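Cleaning and Repainting a Scuffed Interior Wall

Last updated Sunday, April 10, 2022

This page covers flat and matte painted drywall with surface scuffs, smudges and small chips. It does not cover water stains, mold, wallpaper or gloss enamel. If the house was built before lead paint was banned in your area, test the paint before sanding any of it.

Supplies

Two buckets
Soft cellulose sponges, white or undyed
Dish soap without bleach or added color
Melamine foam pads
Lightweight spackle and a flexible putty knife
Sanding sponge, fine
Stain-blocking primer
Matching wall paint
Short-nap roller and a small angled brush
Drop cloth and painter's tape

Step 1. Identify the mark

Marks on a matte wall fall into two groups. Transfer marks are material left on top of the paint by shoes, chair backs, rubber and hands. Abrasion marks are places where the paint itself has been rubbed, polished or removed. Transfer marks can be washed off. Abrasion marks cannot, and washing them harder will make them larger.

To tell them apart, hold a flashlight flat against the wall and look along the beam. A transfer mark has little or no depth. An abrasion mark shows as a groove or as a patch with a different sheen. Drag a fingernail lightly across it. If the nail catches, plan on filling.

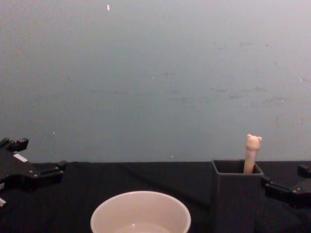

Work out the extent of the damage before mixing anything. Marks at furniture height usually run in a horizontal band, and the band is often longer than it looks under overhead lighting. Put a short piece of tape at each end. If the band covers more than a third of the wall, skip the spot repair and go to Step 5.

Step 2. Dust, then wash

Dust the wall from top to bottom with a dry microfiber cloth. Wetting a dusty wall makes streaks that are harder to remove than the original marks.

Fill one bucket with warm water and a few drops of dish soap. Fill the other with plain water. Wring the sponge until it no longer drips. Wash from the bottom up in overlapping strokes, rinse with the second sponge, and blot with a dry towel. Do not scrub. Let the wall dry for 40 minutes and check it again with the flashlight.

Step 3. Treat what is left

Use a damp melamine pad on the remaining transfer marks. Melamine is a fine abrasive and will polish matte paint, so test it behind a door or low in a corner first. Five light passes is the limit on flat paint. If the mark is still there, stop and treat it as a paint repair.

Solvents are not recommended. Rubbing alcohol will soften most latex paints.

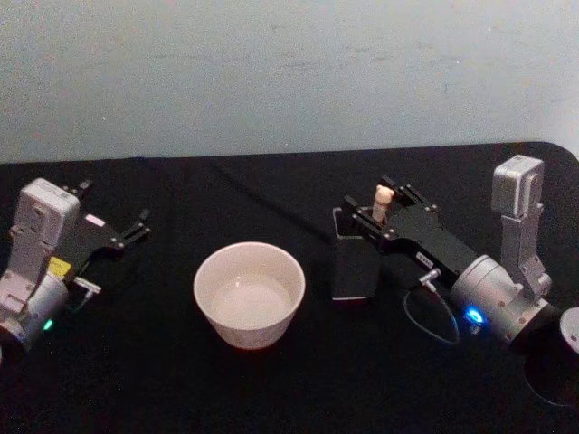
Pale wall behind a table covered in black cloth.

Step 4. Fill and sand

Scrape off any loose edges with the putty knife. Press spackle into each chip, pull the blade across once at a low angle, and leave the fill slightly proud. Deep gouges need two thin coats - a single thick coat will shrink and crack.

When the fill is dry, sand it flush and feather the edge at least an inch past the repair. Wipe off the dust with a barely damp cloth. Spot-prime every filled area, plus any scuff that did not wash out. Unprimed spackle absorbs paint at a different rate and will show as a dull patch.
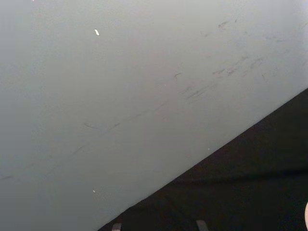
Scuff streaks on a pale surface, close up.

Step 5. Paint

Leftover paint from the original job is the best match if it was stored above freezing. Stir it for several minutes and strain it if there is any skin. Without leftovers, cut a chip the size of a large coin from a hidden spot and have it scanned at a paint counter. Grays and off-whites are the hardest colors to match, and a color that looks right in the can may dry darker.

For a spot repair, load the roller lightly and work outward from the center, lifting pressure at the edges. If the patch still shows after the second coat, paint the wall corner to corner. Partial sections on matte walls tend to flash at the seam.

For a full wall, cut in the edges with the brush and roll while the cut line is still wet. Follow the recoat time on the can. Wait the full cure time on the label before washing the new paint.

Questions about this page go to Noeline Cartwright. The section on primers was revised by Aurel Roman in December.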